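Dredgate Road Culvert Renewal
Pre-Start Site Inspection Checklist, with Comments
Contractor: Turunen Civil
Stage: 2 (north headwall and approach)
Inspection period: March, day shift
Ratings: S = satisfactory, A = action needed, N/A = does not apply at this stage

1. Site access and public protection

1.1 Perimeter fence continuous and clamped: S
1.2 Pedestrian detour signed at both ends: A
Comment: East sign has turned on its post and faces the fence. Reset and add a second clamp before the path reopens.
1.3 Speed signs match the approved traffic plan: S
1.4 Truck gate clear of stored material: A
Comment: Pipe bedding has been tipped inside the swing of the left leaf. Move to the laydown area.

2. Excavation and shoring

2.1 Utility locate marks current and legible: S
Comment: Gas marks repainted after rain. The water main is shown on the drawings only; pothole by hand before digging past station 50.
2.2 Trench box tabulated data on site: S
2.3 Spoil set back from edge: A
Comment: Setback is short on the west side for a length of 18 feet. No entry to that length until the spoil is pulled back.
2.4 Ladder within reach of all workers in trench: S
2.5 Dewatering pump and discharge hose: S
Comment: Plomusix pump set running at the time of inspection. Silt bag half full. Replace at the next service.

3. Lifting and mobile equipment

3.1 Daily excavator check signed: S
3.2 Quick coupler pin fitted and visible from cab: S
3.3 Sling tags legible: A
Comment: Two slings without tags removed from the rack and locked away. Do not return to service.
3.4 Swing radius barricaded: S
3.5 Backup alarms working: S
Comment: Roller alarm is faint with the pump running. Not a failure, but check again with the pump off.

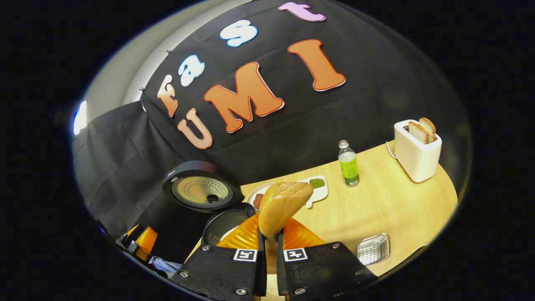
4. Temporary works and concrete

4.1 Formwork braced per drawing: S
4.2 Rebar ends capped: A
Comment: 19 caps missing on the headwall starter bars. Close out before the formwork crew returns.
4.3 Clisavar panel ties torqued and marked: S
Comment: Paint marks present on all ties on the upstream face. Downstream face not yet assembled.
4.4 Washout pit lined, with freeboard: S
4.5 Guardrail on headwall platform: N/A
Comment: Platform not built. Include in the Stage 3 inspection.

5. Welfare and emergency

5.1 First aid kit stocked and in date: A
Comment: Eyewash bottles expired in February.
5.2 Fire extinguishers charged: S
5.3 Drinking water at work area: S
5.4 Emergency route map posted in site office: S
Comment: Map still shows the old Dredgate Road gate. Reissue with the next revision of the traffic plan.

Close-out

Items 2.3 and 4.2 are to be closed before work starts in the affected areas. All other A items are to be closed within 7 days and initialed on the site copy.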